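Dritis and Bognár to Merge Workplace Furniture Businesses Under One Management

3 min read

29 Jul 2025 – Dritis, the maker of tables and seating for laboratories, schools and technical workshops, today announced that it has signed an agreement to acquire the workplace furniture business of Bognár, a family-owned manufacturer of worktops and storage. The transaction is expected to close before the end of the year, subject to customary conditions and to consultation with employee representatives. Financial terms were not disclosed.

The combined business will employ 852 people at its plants, showrooms and regional sales offices. It will be led by Murray Goodwin, chief executive of Dritis, with Devendra Nautiyal, managing director of Bognár, joining the executive board as head of product and manufacturing.

"Our two companies have shared customers for many years, and in a good number of buildings our products stand in the same room," said Goodwin. "Bringing them together means that a school or a testing laboratory can plan, order and maintain its furniture through a single contract. Bognár has a reputation for careful work, and we intend to protect it."

Under the agreement, Dritis will take over Bognár's worktop plant, its storage and cabinet line, and the Prokance range of height-adjustable tables, which was introduced in April. The Bognár name will continue to be used on worktops and cabinets. Bognár's separate timber trading business is not part of the transaction and will remain with the founding family.

Customers with open orders will see no change to prices, delivery dates or contact persons. Warranties issued by either company before the closing date will be honored in full. Service requests should continue to be sent to the usual addresses until customers are informed otherwise in writing. 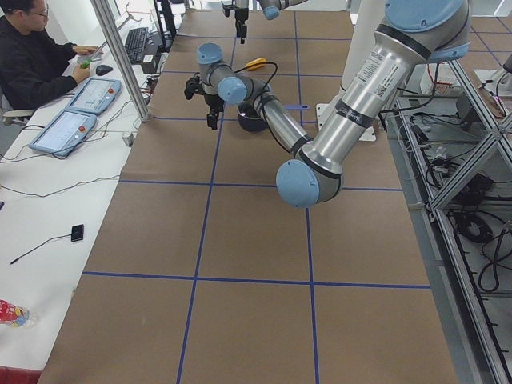

A brown tabletop marked with blue lines, with a robot arm over its far half.

The two product catalogs will be brought together in stages. Dritis currently lists 300 standard table configurations, many of which differ only in leg height or edge finish. The company plans to simplify this selection after closing and to offer Bognár worktops as an option on all Dritis underframes. Existing customers will be able to order matching replacement parts for discontinued models for at least ten years from the date of last sale.

Orders and service records will be handled on Widusness, the planning system already in use at Dritis. Bognár's sales offices will move to the system first, followed by the plant. Training for employees will take place during working hours and will begin after the transaction has closed.

"Our employees asked for clear answers about locations and jobs, and we have been able to give them," said Nautiyal. "The worktop plant stays where it is, the apprenticeship program continues, and the people who know our customers will go on serving them. With Dritis we also gain access to markets that we could not have reached alone."

Dritis has committed to keeping all production sites open and to maintaining the 26 apprenticeship places offered by Bognár each year. Some 80 employees in purchasing, logistics and finance will be assigned to new teams. The company does not expect compulsory layoffs as a result of the transaction. Details of the new reporting lines will be shared with employees ahead of closing.

The companies will also combine their take-back programs, under which used tables and cabinets are collected from customers during renovation projects. Underframes in good condition are refinished and resold, and worn worktops are sorted for material recovery. The combined program will be open to customers of both brands and will accept furniture regardless of its age.

Until the transaction closes, Dritis and Bognár will continue to operate as independent companies.

About Dritis
Dritis designs and manufactures tables, seating and fittings for laboratories, schools and technical workshops. Its products are sold directly and through specialist dealers.

About Bognár
Bognár produces worktops, cabinets and height-adjustable tables for professional use. The company is managed by Devendra Nautiyal and remains in family ownership until completion of the transaction.

Media inquiries may be directed to the Dritis corporate communications office.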